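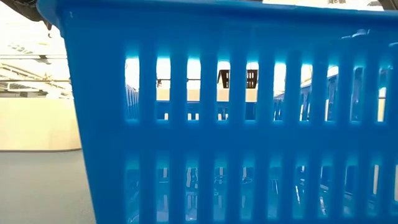

Cesta azul, lateral largo. Dos filas de ranuras con la banda maciza en medio.

**Cuaderno de taller – cestas de plástico, junio**

Domingo, por la tarde. Taller de Tollham, mesa del fondo.

Sigo con la revisión de las cestas que usamos para enjuagar y guardar piezas pequeñas. Hoy toca la azul. Pichit Wiriya quiere saber si podemos pasar todo el material menudo a este modelo y retirar las bandejas viejas de Zotthorpe, que ya tienen dos esquinas partidas y se doblan en cuanto las coges por un lado.

Notas sobre la forma:

- El lateral lleva ranuras altas arriba y otra fila debajo, alineadas en vertical. La banda entre las dos filas es lisa.
- El borde superior es macizo, sin aberturas. Para la etiqueta sirve mejor que el panel del extremo, que va inclinado hacia fuera y queda tapado al poner las cestas en fila.
- El panel del extremo tampoco tiene ranuras. Hay que contar con eso al escurrir: si se inclina la cesta hacia ese lado, el agua se queda en la esquina. Mejor inclinarla hacia el lateral largo.

Prueba de carga. Puse 300 g de arandelas, luego fui subiendo hasta 3556 g, que es todo lo que había en el cajón de tornillería suelta. Con la cesta apoyada en la mesa no noté deformación en el lateral. Levantada por los extremos, el fondo cede un poco en el centro. Lo medí con la regla de acero: 4 mm con la carga completa, 2 mm con la mitad. Al vaciarla volvió a su sitio. No la he dejado cargada de un día para otro, eso queda pendiente.

Prueba de ranuras. Las arandelas pequeñas se salen por la fila de abajo si se sacude. Las medianas no pasan de plano, pero de canto alguna se queda encajada entre dos nervios y hay que sacarla con el destornillador fino. Los tornillos largos asoman y se enganchan con la cesta de al lado. Para tornillería haría falta forrar el interior con malla. Queda un rollo de la malla de Leitão en el armario, sin abrir – preguntar a Pichit si está reservado.

Para las piezas de Botia va bien tal cual. Son más grandes que la ranura y lo que nos interesa es que escurran rápido. Enjuagué una tanda, la dejé sobre el trapo y a la media hora solo quedaba agua en los tornillos ciegos, como siempre.

Limpieza: agua templada y cepillo de cerdas blandas. El polvo de lijado se pega en las esquinas de las ranuras, sobre todo en la cara de dentro. Con aire comprimido sale peor de lo que pensaba, lo reparte por la mesa. No usar disolvente hasta saber qué plástico es. En la ficha del proveedor pone «plástico alimentario» y nada más, les he escrito.

Pendiente:

- [ ] Dejarla cargada toda la noche y volver a medir el centro.
- [ ] Cortar malla para una cesta y probar con arandelas pequeñas.
- [ ] Etiqueta en el borde de arriba. La cinta blanca se despega al mojarse, probar la de tela.
- [ ] Ver si cabe en el estante bajo sin quitar la balda.

Las bandejas de Zotthorpe no se tiran todavía. Están apiladas debajo del torno, con la tornillería suelta otra vez dentro.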